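Brastham's repair library opens a second room

The Brastham Repair Library has a second room at last, and it's a beauty! The new space on Heffernan Street opened in April, right behind the old one, and it doubles the number of benches where people can sit down with a wobbly chair or a dead lamp and get some help.

The library started six years ago with one table and a box of borrowed screwdrivers. Last year it took in 1,508 items, everything from toasters to a rocking horse, and the waiting list for a bench had grown to 166 names by the end of winter. Eight new benches should put a real dent in that (and the old room finally gets its coat rack back).

Woodwork is the big addition. Until now anyone with a split drawer or a loose shelf had to drive over to Sisten, where the high school shop opens to the public one evening a month. Now there are clamps, hand planes and a proper glue station right here in town, plus a beginners' course on small furniture that filled up before the posters were even dry. A second course is planned, with sign-up at the front desk from 8 in the morning.

The Drarolov bakery next door is keeping its back door open on repair evenings, so there will be coffee and warm rolls while the glue sets. Benches are free to use, and parts are sold at cost.

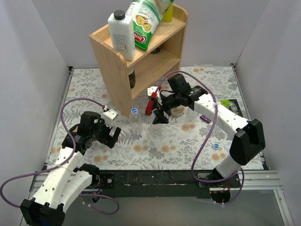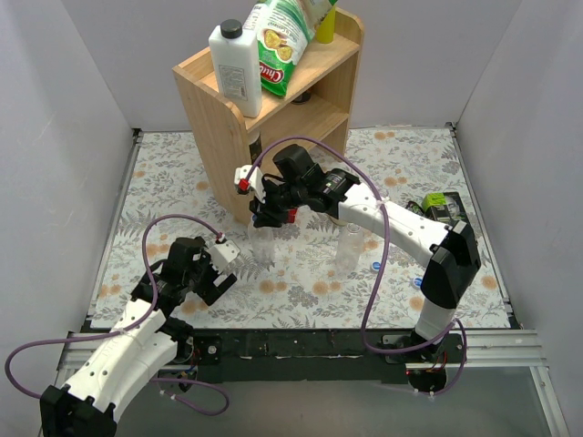

Small wooden shelf units like this are welcome on the new benches.

A reader in Sisten wrote in to ask whether out-of-towners can join the waiting list too, adding that the trip would be well worth it for the hand planes alone. They can, and the list is open now.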